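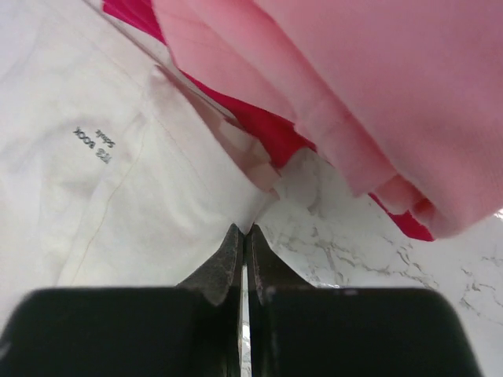

White cloth with a thin tan line and a little dark lettering

From: Candela Tejada
To: Mollorton front desk list
Date: August 24, 2026
Subject: Re: whitening trays and the waiting room sign

Nerea Garrido wrote:
> Three patients this month have asked me if they can drink coffee
> during the two weeks of home whitening. The Drurkeo leaflet says
> "avoid staining foods where practical." What are the rest of you
> telling people? Also, does anyone want the old sign? It says we
> whiten while you wait, and we stopped doing that in June.

Nerea,

At our office we say no coffee for an hour after the trays come out, and through a straw after that if they can stand it. Most can't. One man asked me to define "practical" and I told him to take it up with Dr. Kozłowski, who was at lunch.

The bigger trouble on our side is sensitivity. People read the bit about wearing the trays for 30 minutes and decide that overnight must be better – then they call at eight in the morning wanting to know why cold water hurts. Bok-nam now writes the time on the tray case in marker before it leaves the building. Calls are down. She would like this noted, so I am noting it.

Please also stop promising a shade. Our Grosska office had a patient come back with paint chips. Tell them crowns and fillings will stay the color they are, and say it before they pay. Purificación has a two-line version she reads over the phone, and I'll ask her to post it.

As for the sign, we'll pass. We still have our own, behind the filing cabinet, facing the wall.

One question back at you: are your refill syringes coming from Solberg? Our last box had 2 missing, and they want a form for it.

Candela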